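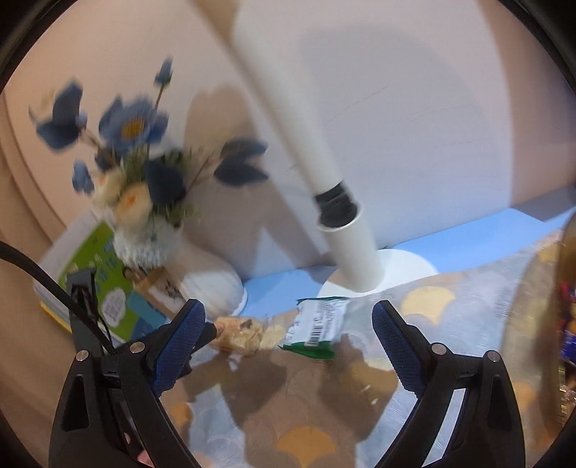 Introduction to Film Studies
Unit 4 Handout: Reading the Ensemble Film
Instructor: Denise Whiteley
Department of Screen and Media, Eltmont College

Purpose of this unit

This unit considers films in which narrative attention is divided among several characters of comparable weight. Students have so far worked with films organized around one protagonist, and most of the terms introduced in Units 1 through 3 assume that model. The present handout supplies the terms needed for the second short paper and should be read before the September screening of Valis.

1. Working definitions

An ensemble film is a feature in which at least four characters carry storylines that the film treats as important in their own right. Two tests are useful. First, screen time: no single character should be present for much more than a third of the running time. Second, consequence: the removal of any one storyline should damage the meaning of the others.

A large cast is not sufficient. Many studio adventures employ a dozen well-known actors in support of a single lead. For the purposes of this course such films are called star-supported films, and students should avoid using "ensemble" to describe them.

A multi-strand film is a type of ensemble film in which the characters seldom or never meet. A gathering film is a type in which they are held together by one place or event, such as a wedding, a train journey, or a siege.

2. Means of connection

Ensemble films must persuade the audience that separate stories belong together. The methods most often met with are listed below. A film may use several of them at once.

Shared location. The characters occupy one building, street, or vehicle. The space is usually explained to the audience early, often by following one person through it.

Shared object. A letter, a sum of money, or a piece of clothing passes from hand to hand. The audience follows the object and meets each owner in turn.

Shared event. A storm, a trial, or an election touches every strand. The event may come at the start, in which case the film studies its effects, or at the end, in which case the film builds toward it.

Echo. Two strands have no contact in the plot but repeat a gesture, a line, or a piece of music. Echo is the least visible method and the one most often missed in student papers.

3. Case study: Valis

Valis is a gathering film set over one night in a ferry terminal after the last crossing has been canceled. Its director, Zoi Tzavaras, follows six stranded travelers and the terminal's night manager, Avotiņš, whose rounds take him past each of them in turn.

The opening section should be viewed with particular care. Avotiņš checks the doors, and the camera stays with him until he passes the ticket hall. It then remains in the hall when he leaves. From this point the film gives its attention to whoever stays in the room, and this rule holds until the final section. Students should note the first shot that breaks it.

The dialogue is divided evenly, but the music is not. Only two characters are given a recurring theme, and one of them hardly speaks. It is worth considering whether the score restores the kind of central figure that the script has removed.

4. Comparison film: Sindudness

Sindudness is a multi-strand comedy in which five households receive the same misprinted invitation. The households never meet. The film cuts between them at regular intervals during its first half and then allows one strand to run for an unusually long stretch – a choice that divided its early reviewers. Those who disliked the film tended to describe this stretch as a loss of balance. Those who admired it argued that the regular cutting had been preparing the audience for an interruption.

Both readings can be defended. A paper that takes either side should refer to specific cuts and should give the time of each.

5. Terms for the quiz

Ensemble film; star-supported film; multi-strand film; gathering film; shared object; echo; handover (a shot that transfers attention from one character to another); anchor character (a figure whose movements introduce the others).

6. Short paper 2

Choose one sequence from Valis or Sindudness, no longer than five minutes, and explain how it moves attention among its characters. The paper should be no fewer than 300 and no more than 600 words. Plot summary should be limited to two sentences. At least one handover must be identified and discussed.

Papers are submitted in print at the start of class, double-spaced, with the student's name and section on the first page. Late papers lose one grade step for each class meeting missed.

7. Screening arrangements

The screening begins at 6:30 p.m. in the Eltmont library viewing room. Students who cannot attend may borrow the course copy from the reserve desk, shelf number 691, for use inside the library only. Sindudness is held on the same shelf. Questions about the paper should be brought to office hours before the draft is due.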